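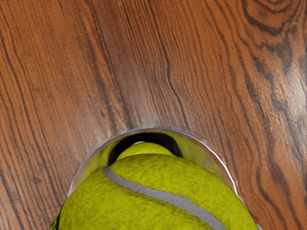
Galindo had the guard off the Drokard by six in the morning. It was the second cell on the Bramwell line, the one that picked up tennis balls and set them down in tubes, and since February it had been setting them down slightly to the left.

Ifigeneia Ververidis came in with her coat still on.

"How bad?"

"Two millimetres at the wrist. More when it warms up."

"It passed on the model."

"The model hasn't got a worn bearing."

She hung the coat on the fence and sat down at the screen. He undid the wrist cover and put the screws in the lid of his flask, where he always put them. The old bearing came out with a tap. He rolled it between finger and thumb and felt it catch, then catch again in the same place.

"When was this last greased?"

She looked it up. "It's down for every 2,000 hours. Last entry is at 3,000."

"And now?"

"Over 5,000."

He said nothing and wiped out the housing. The new bearing had come from Flodska in a bag with no paperwork, but it was the right one. He pressed it home, turned the wrist by hand through its whole travel, and put the cover back on.

"Zero it," he said.

She ran the homing routine and typed in the offset, then took it out again and left the field blank.

"You don't want the old correction?"

"It was correcting for the bearing."

They shut the gate. She set the speed low and asked for 160 cycles. The arm went over to the rack, came back, and lowered the first ball. Galindo watched the rim of the tube and counted under his breath. At twelve he poured himself some tea, and found the spare screw in it.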